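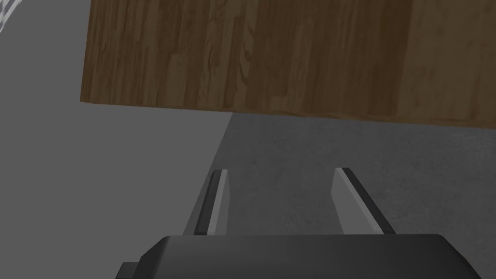
Brown wood grain, lighter at the left end.

My used game inspection checklist (with way too many comments)

I run the secondhand game table at the Stindeslow swap in Altness, and every March I get handed a mountain of boxes to check before the doors open. I've been using the same sheet for a while now and people keep asking for it, so I typed it up with the notes I normally scribble in the margins. Print it, cross things out, make it yours.

BOX AND OUTSIDE

1. Lid comes off without a fight. OK / Fix / Reject
Comment: Split corners are fine by me if they've been taped on the inside. Duct tape on the outside gets a "Fix" and a heavy sigh.

2. Smell test. OK / Reject
Comment: Stick your nose right in there! Basement smell spreads to every other box on the shelf. I let one musty copy of Driltuleo through two years ago and I'm still finding its victims.

3. No staples or broken plastic sticking out. OK / Fix
Comment: I cut my thumb on a cracked insert once – run a finger along the outside edge of the tray first, slowly.
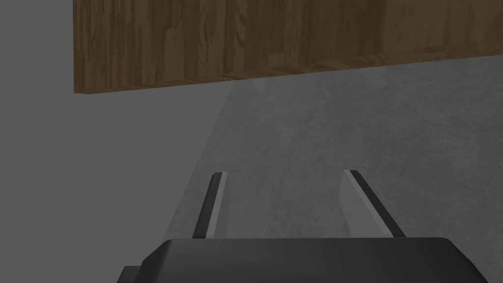
Also look under the tray while you've got it out. Cards slide down there all the time, and so do old batteries, which brings me to the next one.

4. Battery compartment clean (if there is one). OK / Fix / Reject
Comment: White crust means gloves on and the batteries go in the recycling tub, not the trash can. If the crust has reached the springs I reject it. Some people clean them up with vinegar at home. I don't have time for that at seven in the morning.

PIECES

5. Count against the parts list. OK / Note missing
Comment: For anything under 100 pieces I count the lot. For the monsters (the big Vainio box claims 1000 cubes and I believe it) I weigh one bag and compare it with a full one. Write the missing bits on the yellow sticker in plain words. "Missing 17 red cubes" is great, "mostly complete" tells the buyer nothing.

6. Small parts sticker on the box. Yes / No
Comment: We get toddlers. Marbles, tiny dice and magnets all need the sticker, and loose magnets are a straight reject, even if the game is rare and you want it badly. Especially magnets that have popped out of their holders.

7. Cards readable and not stuck together. OK / Note
Comment: Fan them, don't riffle them. I've made an old deck worse by showing off.
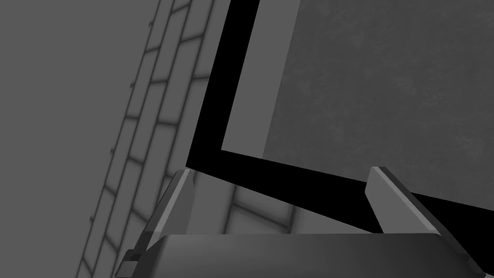 THE SALES TABLES

8. Legs locked. OK / Fix
Comment: Push down on each corner, then give it a shove sideways. One of ours has a latch that looks closed and isn't, so it gets the lightest stuff.

9. Stacks no higher than my elbow. OK / Fix
Comment: Heavy boxes at the bottom, and please no wargames on top of anything. I had 22 boxes come down in one go last time and the dice rolled everywhere. 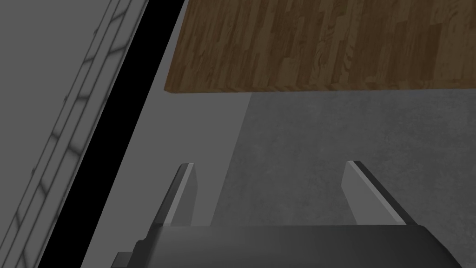 We did get most of them back before anyone stepped on one, but I now keep a dustpan under the cash box.

10. Aisles wide enough for a wheelchair. OK / Fix
Comment: Check again at noon. People park their shopping bags everywhere.

11. Extension cords taped flat. OK / Fix
Comment: The card reader and the kettle do not share a cord. Ask me how I know.

Checked by: ________ Time: ________
Boxes rejected: ________ Stickers left in the roll: ________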